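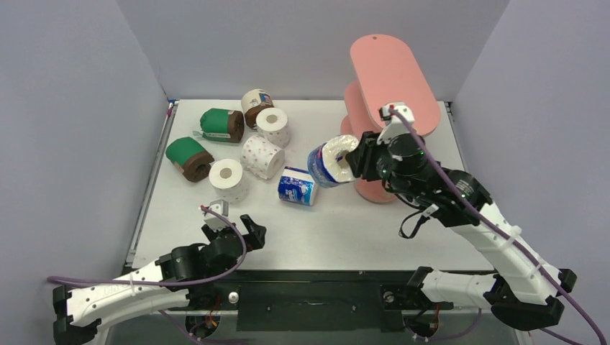 Search this site
Go

1/13/21
By Iraís Camacho

Arturo D'Amico plans equipment purchases for Wikby, and he starts with the small parts. "People price the arms and stop there," he said. "Then they need grippers, cables and camera mounts."

Wikby set aside 42 days for its two-arm bench. It took 373 hours of staff time on top of that. D'Amico now gives labor its own line.

The toilet paper work costs little in supplies. "We buy rolls in different wraps. That bill was $147."

He wants a second bench by March and has a quote from Barrera. "I'd keep money back for spare fingers," he said. "We ordered 11."

Contact | Copyright Branurska | Back to top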